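How do you wash pleated curtains without losing the pleats?

Posted in Home & Laundry

I rent a unit in Dalen and the pleated curtain behind my bench has gone a bit dull from cooking. It's polyester according to the tag, which also says 30 degrees but nothing about the pleats. A cleaner in Gevstead quoted me $169, more than I paid for the curtain. Can I do it at home, and does it need ironing after?

Signe Bråten
2 replies

Vidar Westerberg
You can do polyester at home. Vacuum it first with the brush head. Take the hooks out, fold it along the pleats like an accordion and tie it loosely in three or four spots with strips of old sheet. Put it in a mesh bag and use the delicate cycle, cold, with half the usual detergent and the lowest spin you've got. Hang it back up damp, run your fingers down each fold and leave the ties on for 24 hours. No iron. If you have to touch one up, use a steamer and keep it a hand's width away.

Check the hem before you start. Mine had a weighted cord that left a grey mark.

Talovetti
Agree with the above except I wouldn't machine wash it at all. Bathtub, lukewarm water, swish and drain. I did one that way in March and the colour came up fine.

Pleated curtain (white vertical blinds in the second) and speckled grey surface, the last one with a yellow toy car: 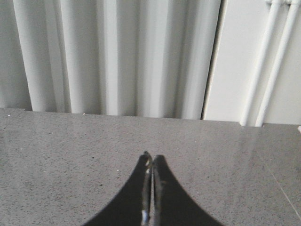
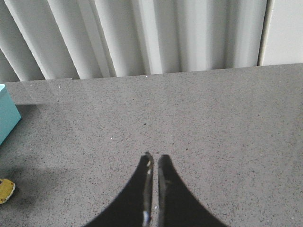
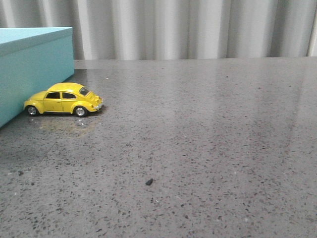
Rinse it twice, because leftover soap attracts dust. Don't wring it. Let it drip over the tub for an hour, then hang it. If there's cooking grease, put a bit of dish soap on the spots and wait 10 minutes before it goes in the water.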